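The Slope Behind the House

When Boris Šindelář bought his house in Urnero, the garden was the part he did not look at. It falls eight metres from the kitchen door to the lane, and the former owners had simply let the grass grow on it. In summer it was yellow. In winter the rain took the soil down to the lower gate, and every spring he carried it up again in buckets.

"I did this for two years," he says. "Then I asked myself who is stronger, me or the rain."

I visited him in August, when a garden on a slope shows all its weak places. His does not have many now. The grass is gone, except for one small piece where his daughter's children play. In its place there are low dry-stone walls which follow the shape of the hill, and between them long narrow beds, none of them wider than a man can reach with his arm.

The plan was made by Utent, a small design office in the next valley. Their first drawing had only three big terraces with high walls, and Boris refused it. High walls need concrete foundations, and a machine could not come up the lane without breaking the neighbour's pear tree. The second drawing had 11 low walls, all of them possible to build by hand. This was the one they used.

The stone came from the old quarry at Aliyu. It is a grey-brown limestone, not very regular, and the builders complained about it during the first week. After that they began to like it. An irregular stone takes more time to place, but it holds its neighbours well, and small plants find a home in the gaps. Thyme and stonecrop were put in while the walls were still going up, with a little soil pressed around the roots. It is much harder to do this afterwards.

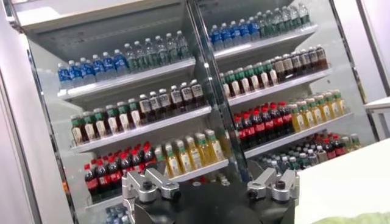

Page last changed: August

Water was the larger question. On a slope it must be slowed down, but it must not be stopped, because a wall with wet soil behind it will lean and then fall. Behind each wall there is a layer of gravel as wide as a spade, and from there the water goes sideways into a shallow channel filled with round stones. The channel crosses the garden from one side to the other and ends in a small basin near the gate. In dry months it looks like a path, and visitors often walk on it.

The planting is simple. At the top, where the soil is poor and the wind is strong, there are lavender, santolina and grey sage. In the middle beds the soil is deeper, so Boris wanted things to eat: currants, chard, some beans on hazel poles. The bottom stays damp until early summer and has irises, meadowsweet and one young willow, which he cuts hard each winter so that it does not become a tree.

Not everything went well. A row of rosemary died in the first cold season, and he planted it again in the same place, and it died again. Now there is hyssop. The steps were also a mistake in the beginning. They went straight up the hill like a ladder, and with a full watering can they were dangerous. A company called Adport took them out and laid new ones which turn two times on the way, with a flat place at each turn. On the upper one there is a bench.

I asked him how much work the garden needs. He said an hour in the morning, before the sun comes over the ridge, and more in spring when the weeds come into the gravel. He does not use a strimmer because it throws small stones against the walls and the young stems. He has a short sickle, which was his father's, and he keeps it sharp.

For the coming autumn he wants to move the currants one bed lower, where they will have more shade after lunch. The gate also needs a new post.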